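Bench practice for two-arm tabletop cells, as we run it at Romine. Thread. Revised March 13, 2023, replaces the February version.

1/ Scope: two arms, one shared table, small consumer objects. Cups and drink cans in our case. Guarding and e-stop wiring are covered in a separate document and I won't repeat them.

2/ One arm in the shared zone at a time. The other holds at its own side, gripper open, until the zone flag clears. We had 2 contacts in February. Both times the flag was being read from a stale topic.

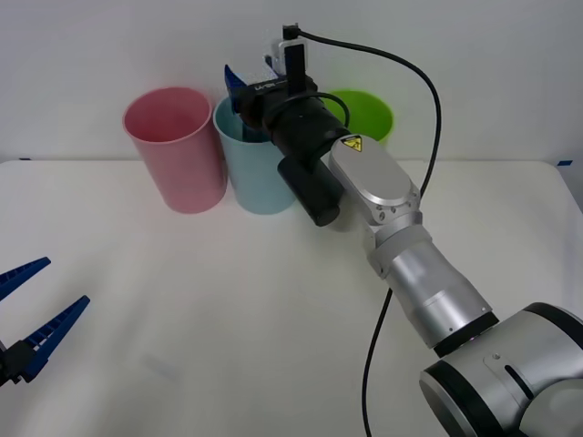
3/ The flag clears on measured joint position. Do not clear it on "motion complete" from the planner. Timeout is 7 seconds, then both arms stop and an operator resets by hand.

♻ 12 💬 2

4/ Object layout. Cups upright, in a row at the back of the table. Partial overlap in the wrist view is allowed as long as every rim can be made out. Write the color order in the run sheet before starting.
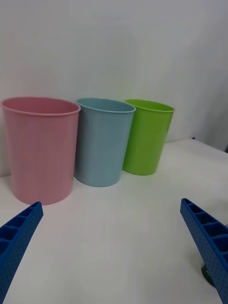
Photo: Romine / Vernville bench

5/ Check finger clearance from the wrist camera before every approach. Both fingertips must be in view. If one is missing, back off and re-home. Do not correct by jogging.

6/ Cans: log opened or unopened as separate object classes. Grip force limits differ between the two. An opened can goes in the sheet as opened even if you believe it is full.
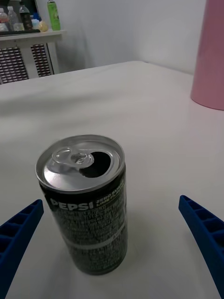
Opened can between open fingers, wrist view.

7/ Liquids stay off the work surface unless they are the test object. Weigh the can before the run and write the mass down. The Pacheco procedure permits estimating it. Ours does not.

8/ Cable slack at the wrist: run the full joint range once per shift at reduced speed and watch the loop. If it snags or pulls straight, re-dress it before any task motion.
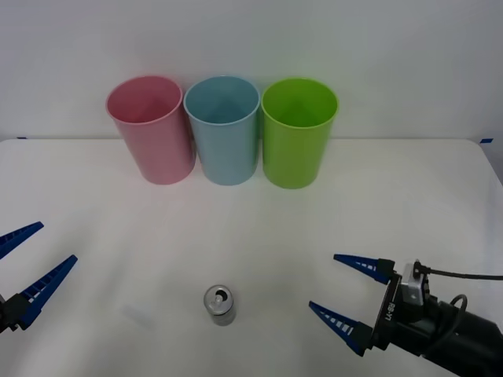

9/ Start condition is target in the open area, both grippers open, nothing in contact. Save one still from the fixed camera. A run without that still is not counted, including good ones.

10/ Barkutix export template has fields for all of the above except can mass. Put mass in the notes column for now.

Comments (2)

benchnotes_k
Does the re-home in 5 reset the zone flag too?

romine_cell
No. Flag stays set until the position check in 3 passes.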